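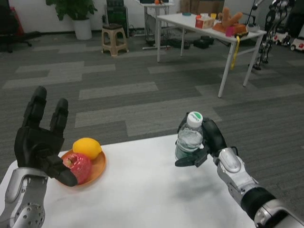

Morkel Stays is an open dataset of small campsites, cabins, shepherd's huts and safari tents in the hills between Nestodau and Wukstead, and if you love picking a place to stay as much as you love staying in it, you're going to have fun in here! It covers the things brochures tend to skip: how far you carry your bags from the car, whether the stove takes wood or gas, which side of the tent gets the morning sun. It goes right down to what is set out for guests when they arrive, in a field called welcome_items. A red apple and a yellow lemon on an orange plate go in as "fruit", and a clear plastic bottle of water with a green label goes in as "water_bottled", which we keep apart from "water_jug" (people with refillable bottles asked for that, and they were right).

Version 2
Released 29 October 2025

What you get

Two main files and a small one.

sites.csv has one row for each place, 219 in all. A place might be a farm with a single hut behind the orchard or a proper campground with a reception desk and a shop.

units.csv has one row for each thing you can book: a tent, a cabin, a pitch, a converted horse trailer. There are 1136 of them. Each row points back to its place through site_id.

changes.txt is a plain list of everything that moved, closed, got renamed or was fixed after the first release. Please read it before you report a missing site. The old lakeside pitches at Nestodau, for example, now sit under a new name and a new entrance road, and they are in there, I promise.

Everything is UTF-8, comma separated, with a header row. Empty cells mean we don't know. The word "none" means we asked and there isn't any. Those are very different answers when you are standing in a field looking for a tap, so please don't merge them when you clean the data.

Columns in units.csv

There are 17 columns, in this order:

unit_id - short text, never reused, even after a unit closes
site_id - links to sites.csv
unit_type - tent, hut, cabin, pitch, trailer, treehouse, other
sleeps - the number of people the owner says it sleeps
bed_layout - free text, as in "double plus pull-out"
heating - wood, gas, electric, none
cooking - where and on what, as in "shared kitchen, gas"
water - tap_inside, tap_outside, carried, none
toilet - private, shared, compost_private, compost_shared
shower - private, shared, none
power - full, lights_only, none
shade - morning, afternoon, all_day, open
dogs - yes, no, ask
car_distance - short, medium, long, with hills mentioned in notes
welcome_items - see below
season - the months it is open
notes - anything the other columns can't hold

The notes column is the best part of the whole thing and I will defend it forever. It is where you learn that the gate at a certain hut sticks after rain, that the owl box is occupied, that the hot tub is lovely but you have to light it before lunch if you want it by evening. It is messy and it repeats itself. If you only have an hour with this dataset, sort by length of notes and start reading from the top.

More about welcome_items
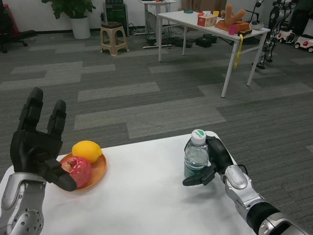 Red apple and lemon on an orange plate.

This column holds a list of tags with semicolons between them. The tags in use are fruit, bread, eggs, milk, cake, tea_coffee, water_bottled, water_jug, firewood, kindling, matches, flowers, local_map and other. A unit with several things gets several tags. We don't record brands or amounts, and we don't say what kind of fruit. An earlier draft tried to, and it turned into an argument over whether rhubarb belonged.

A tag means the item is normally there on arrival at no extra charge. Baskets you order ahead and pay for are left out, even when they are wonderful (and the one at Farkas really is wonderful, with the smoked cheese and the little jar of plum butter). If an owner only puts something out in certain months, the tag stays and the months go in notes.

Please don't treat this column as a promise. Hens stop laying and bakers take vacations.

Where the information comes from

Most rows began with a form filled in by the owner. The form is the same for everyone and it is included in the download as owner_form.txt, so you can see exactly how each question was worded. After that, somebody from our group visited or called. We wanted a visit for each place and didn't manage it. The checked column in sites.csv tells you which kind of check was made: visit, call or form_only.

Visits are short and friendly. We walk from the parking spot to the farthest unit carrying a full bag, try the taps, look at where the sun is, and ask the owner what guests always want to know. That last question has taught us more than the form ever did. It gave us the shade column, for one, after owner upon owner told us that guests in canvas tents care about the morning sun far more than the view.

We don't take anything from booking websites. Prices are left out completely. They change too fast, and a stale price is worse than an empty space where a price might be.

What it is good for

Trip planning, of course! Filtering for a dog-friendly hut with a wood stove and a short carry takes seconds, and people have written to us about family reunions, cycling tours and one very ambitious honeymoon on foot from Wukstead to the river, all planned from this file.

It is also good for teaching. The tables are small enough to open in a spreadsheet and untidy enough to be interesting. The join between the two files is a nice first join, and car_distance makes a good lesson in what happens when you turn a feeling into a category.

And it works for local maps and printed guides. Several owners have used their own rows to make a leaflet for guests, and we are delighted every time.

What it is not good for

Ranking places. There are no scores in here, and we would rather you didn't invent any from the amenities. A tent with no power and a carried water supply may be the loveliest night of your year.

Estimating how busy the valley is. We record what can be booked, and nothing at all on whether anyone booked it.

Accessibility decisions, at least without calling first. We note steps and slopes when we see them, but we are not trained assessors and a form_only row may say nothing on the subject. Call the owner. They know their own path.

Known problems

The Wukstead side is thinner than the Nestodau side. The roads are slower there and we ran out of season. More visits are planned for March, before the sites get busy.

sleeps is generous. Owners count the pull-out bed, the pull-out bed under the pull-out bed, and now and then a hammock. Check bed_layout before you bring your cousins.

Campgrounds with a lot of near-identical pitches are listed pitch by pitch, and they pull any average toward themselves. If you want to compare places, group by site_id first.

car_distance was judged by different people with different bags. We wrote down a rule of thumb in owner_form.txt, and it helped a bit.

Some notes are in the owner's own language with our translation after a slash. The translations are ours, so the mistakes are too.

Comments from people using the data
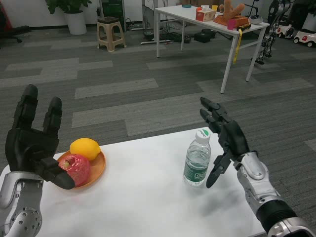 Katalin Kiss wrote to say that she had used the first release to plan a week of huts for her walking club, and that the season column let her down: two of the huts she chose were listed as open all year, but only on weekends once the clocks change. She suggested a separate column for weekend-only months. She also asked us, very kindly, to say which compost toilets have a light.

Both are great ideas. For now, weekend-only months are written out in notes with the word "weekends" at the front so you can search for it, and a proper column will come in the next release. The toilet lights are being collected on visits and I'm a little embarrassed by how useful that will be. If you have stayed somewhere in the file and remember reaching for a switch in the dark, send us a line with the unit_id.

How to send a correction

Write to the address in contact.txt. Give the unit_id or site_id, the column, what it says now and what it should say. If you know when you stayed, add the month. Corrections from owners and guests are equally welcome, and when they disagree we call the owner and then put whatever we learn in notes.

Photos are nice to get, but we can't publish them with the data. Please don't send names or phone numbers of other guests.

Owners can ask to be removed at any time, with no reason needed. The rows go in the next release and the ids are retired.

Reuse

You may copy, change and share the tables, including for paid guides, as long as you credit Morkel Stays and say which version you used. If you change values, please say that as well. The notes column is covered by the same terms, but a good many of those sentences were written by owners about their own homes, so quote them kindly and keep them whole.

If you make something with this, tell us! We have a wall for printed maps and it still has plenty of room on the left.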